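News Sports Community Opinion Obituaries Classifieds

Open house at Nomalico draws a crowd to see robots clear the table

MULLEMONT — People were already lined up along the side of the old Fitzgerald building well before the doors opened at 10 a.m., which is more than anybody at Nomalico had dared to hope for when they put a single notice in this paper and taped another to the window of the bakery. By the time the last visitors were coaxed toward the parking lot late in the afternoon, 74 people had signed the guest book, and that doesn't include the children, most of whom were far too busy to sign anything.

Nomalico moved into the Fitzgerald building two years ago, and plenty of folks in Mullemont have driven past it every day since without any clear idea of what went on inside. The company writes the software that tells robot arms how to pick things up and put them down again, with an eye toward kitchens, care homes and cafeterias. It doesn't build the arms themselves. The July open house was the first time the public had been invited in, and the staff had plainly gone to some trouble over it, with fresh coffee, a very good lemon cake, and chairs set out for anyone who wanted to sit a while.

Ragnvald Sjögren, who runs the workshop, gave the welcome. He had promised to keep it to five minutes and went closer to 20, but he's an easy man to listen to, and his story about the first arm he ever programmed, which spent an entire afternoon politely setting cups down in midair, got the biggest laugh of the day.

"We practice on the computer first these days," he told the crowd. "You can drop a cup on the computer as many times as you like and you never have to sweep up."

That practice was really the heart of the visit. In the front room, Pei-shan Lui had a large screen set up to show the simulation, a sort of make-believe workshop in which a computer-drawn arm goes about its chores among computer-drawn groceries. The program, called Skosiseo, can run the same small job over and over, moving the things on the table a little each time so that the arm never gets to learn just one arrangement by heart. Lui said the team had put it through 2,268 tries at tidying a table in the weeks leading up to the open house, and she was cheerfully frank about the fact that a good many of those had gone wrong.

"The round things are the hard ones," she said, when a gentleman near the back asked what gave it the most trouble. "They roll. If you come at them even a little bit sideways, off they go, and then you're chasing them."

Several visitors remarked on how ordinary it all looked. I'll admit I had been expecting something out of a car factory, with sparks and yellow paint, and instead the arm on the screen was smooth and white and was working its way around a round table with the kind of things you'd find on anybody's counter after breakfast. One little girl in the front row wanted to know who was going to drink the milk. Lui told her, quite seriously, that she would look into it.

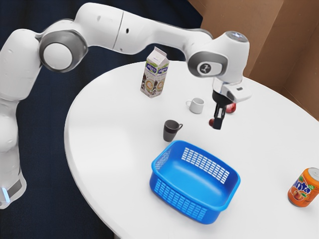 Visitors were then taken through to the back in small groups, where Masaru Mizuno showed them how a plan made on the screen is checked before it is ever handed to a real machine. He reads through each one slowly, he said, much as you might read over a letter before mailing it, and if anything looks hurried he sends it back. He was asked more than once whether robots like these would be taking jobs at the care home up the road. His answer was that the people he talks to there are mostly short of hands, and that he would be happy if an arm could do the clearing up while the staff sat down with the residents for a change. Not everyone in the group looked convinced, and Mizuno stayed on for a good long talk with two who weren't.

Among them was Trefor Pumphrey, who put in 60 semesters teaching shop at the high school and still can't pass a workbench without running his hand along it. He allowed that he'd come mainly for the cake. "But I stood at that screen the better part of an hour," he said on his way out. "It's patient. I had students who could have used some of that, and I could have used some of it myself."

Chae-won Wi, who organized the day and seemed to be in every room at once, said she was delighted with the turnout and a little sorry about the parking, which spilled over onto the grass. She has already had a call from the middle school about bringing a class over in the fall, and Nomalico would like to make the open house a yearly thing if the town will have them. Next time, she said, there will be a second screen, so that folks at the back don't have to stand on tiptoe, and a second lemon cake.

Anyone who left behind a green umbrella or a child's left mitten (in July!) can pick them up at the front desk, where Wi is keeping them in a drawer.

Contact the newsroom | Subscribe | Copyright Mullemont community news. All rights reserved. | Back to top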